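Gripper comparison, progress report for October
Prepared for the Stusdale small equipment fund

Hi all, we're past the halfway mark and I wanted to get this to you before the next payment goes through. The short version is that the Trikex gripper is ahead, the Plirkard is better than I gave it credit for, and we've spent less on spare parts than planned (hooray!).

As you may remember, the job is to find out which gripper copes best with cheap plastic cups and bowls, the kind that flex when you squeeze them and stick together when you stack them. Each gripper gets the same 12 layouts on the dark cloth, run over and over on the same arm. So far we've logged 2,327 grasps between the two, and I've been through most of the video myself, usually with a sandwich.

Single cups are pretty much solved. Nested cups are still the pain. Both grippers like to grab two when we only want one, and a cup that's leaning inside another one is worse again. We dropped the closing force to 55 percent and that helped the Trikex a lot. The Plirkard started slipping at that setting, so it's back up at 100 for now while we try softer fingertip pads.

The other holdup was the Peng controller, which kept losing its saved positions every time we powered down. We lost most of a week to that before a firmware update sorted it out. I'd still like to keep a second controller on the wish list, if there's anything left over at the end!

Next up are the pad tests, then the stacked layouts again with both grippers, then the write-up.
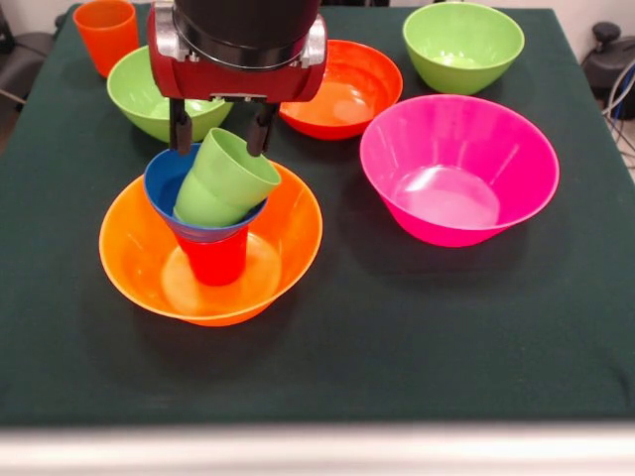 Will the pad tests need extra money?
The pads are already paid for out of the spare parts line, so the budget stays as it is.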